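How to Spot a Fake Flown Space Souvenir Before You Pay for It

Every few months a listing turns up for a scrap of foil, a patch or a stamped envelope that "went to the Moon." The price is high, the photo is blurry and the seller's uncle worked on the program. Maybe he did. Plenty of people worked on the program, and most of them took home a coffee mug.

I've been buying small space items for long enough to have been fooled more than once. What follows is the routine I use now. It takes an evening and it has saved me a lot of money.

Step 1. Read the wording before you look at the item

Sellers choose their words carefully, so read them the same way. "Flown" should mean the object left the ground on a named mission. "Flight-ready," "mission-era," "flight-type" and "from the collection of" mean something else, and in most cases they mean it stayed in a drawer. If the listing says "believed to be flown," ask who believes it. I once asked that about a $700 patch and the seller never wrote back. 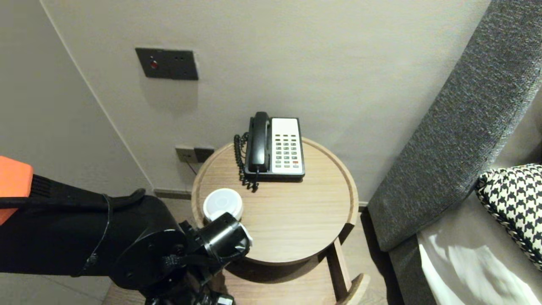
Step 2. Ask for the paper trail, all of it

A certificate of authenticity is a piece of paper. Anyone with a printer can make one, and the gold sticker costs pennies. What you want is an unbroken line of owners from the person who flew the thing to the person selling it. Letters, old auction invoices, lot numbers and signed statements are all useful. A certificate issued by the same shop that is selling the item is worth very little to me.

Ask for scans at full size. Check that the description in the old invoice matches the object in front of you, down to the scratches. Paperwork for a real item can end up attached to a different one, and a matching lot number proves less than people think.

Step 3. Check the numbers against each other

My own notebook has a page on a cover sold as part of a batch of 200. The number penciled on the back was 552. The seller told me the batch had been "renumbered later." By whom, and where was that written down? No answer. Any time a number needs a story to explain it, I want the story on paper too.

If the mission carried a list of personal items, look for the object on it. A missing entry doesn't settle the matter, but the price ought to drop.

Step 4. Be suspicious of small pieces

Tiny squares of fabric or foil glued to a nice card are the easiest thing in this hobby to fake. Once a larger piece has been cut up, each fragment depends on the word of whoever held the scissors.
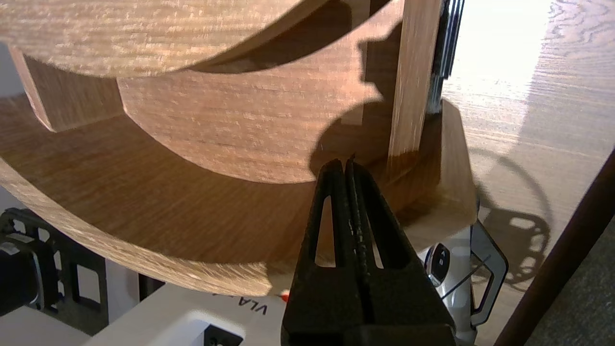
I'm not saying every fragment is bad. I own 2 of them, both with a letter that names the larger piece and says when it was cut. I'm saying that without such a letter you are paying for the card, and you should offer what a card is worth.

Step 5. Get a second opinion from someone who isn't selling

Collector forums are free and brutally rude, which makes them useful. Post the photos and the paperwork and leave out what you hope to hear. Be wary of paid opinions that arrive within the hour, and of any expert the seller happens to recommend.

Step 6. Pay in a way you can undo

Use a card or a service with buyer protection. Wire transfers and "friends" payments are fine between friends. Keep a copy of the listing as it looked on the night you bought, because listings get edited.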